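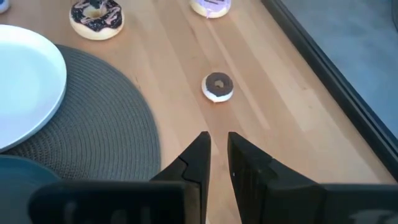 Can a person with no background in robotics get anything out of a lab open day?

Plenty, as long as you pick one or two stations and stay with them. I spent most of my visit to the Skovari lab at a single table and learned more there than I did from walking the whole floor.

Skovari holds its open day every December. Registration is free and done online, and you get a badge and a time slot. Mine was at 10 in the morning. The building is behind the Prilik bus depot, and the sign is small, so look for the bike racks. There is a lot behind the building with two spaces marked for visitors, and both were taken when I got there. I parked on the street.

The tour starts with a short talk in a meeting room. Olanrewaju Eze gave ours. He said the lab works on household jobs: setting out plates, sorting small items, clearing up after a meal. Most of the work is collecting practice runs. A person guides the arms through a job, the computers record it, and later a program tries to do the job from what was recorded. He put the number of recorded runs for the table-setting project at 2261. Of those, 448 had been thrown out because the person guiding the arms made a mistake or something fell on the floor.

After that we went into the main room. It is one big open space with exposed ducts in the ceiling and several workbenches under black metal frames. People were at their desks and kept working while we were there, and visitors were asked to keep their voices down. 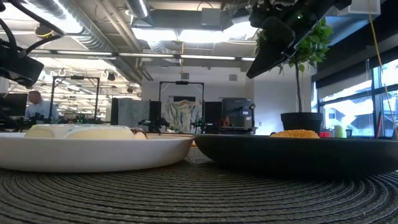
We were given a choice between a folding station and a food station, and I picked food. Adesuwa Garba ran it. She explained that food is a hard subject for a gripper because it comes in so many shapes and some of it gives when you squeeze it. Two fingers that work well on a block can crush something soft. The lab's answer is to go slowly and to record a lot of different items, including toy ones. Toy donuts are used for many of the runs. They can be dropped, wiped off and used again, and they keep the same shape from one run to the next.

The job is simple to state. Donuts start on the table, and the arms are meant to pick them up and put them on plates. Each arm has a small camera near the gripper, and other cameras look at the table from farther off. Garba said the close-up view matters most in the last inch before a grab, when the fingers have to be on either side of the donut.

I asked about speed. She said a careful run of this job has a person at the controls for several minutes, and that new people are slower. The lab trains its operators for a week before any of their runs are kept. They start on single items and move up to a full table.

I also asked what happens when both arms want the same donut. The software, which they call Jitel, has a rule that one arm waits if the other is already closer. When a person is guiding, there is no such rule, and the operator has to keep track of both hands.

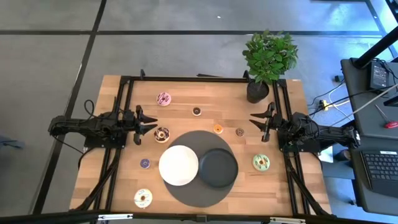 Trying the controls

Visitors could sign up for a turn at a practice set of controls in the side room. The wait was 25 minutes. You hold a handle in each hand, and squeezing closes the gripper. I was given wooden blocks and a tray. My first three tries missed, because I was watching my hands and not the screen. Jummai Oyewole, who was helping in that room, told me to look only at the fingertips, and after that I got four blocks into the tray. My shoulders were sore by the end.

The small items are the difficult ones. With a large donut you can be off a little to one side and still get hold of it. A small one leaves less room, and if the fingers come down on top they push it away across the wood. Two arms working near each other make it harder again.

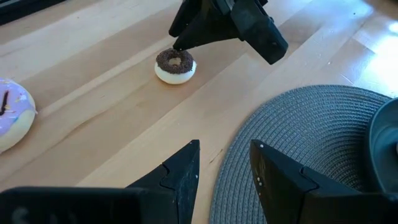 Zawadi Kirui, standing next to me at the rail, said she would rather see the arms do this slowly and well than rush through it, and asked whether the small donuts were counted separately in the results. Garba told her they were. In the last round of tests the program had made 726 attempts on small items, and those were scored on their own sheet.

Practical notes

The tour runs 90 minutes, or two hours if you wait for the controls. Wear closed shoes, as they will turn you away from the main room in sandals. Bags go in a locker at the front desk. Coffee and water are in the meeting room only. The Isah cafe across the street does a decent soup and was half full at noon.

Children under 12 can come to the talk and the side room but not onto the main floor. Morenike Jibrin handles group bookings, and school groups should write to her at least a month ahead.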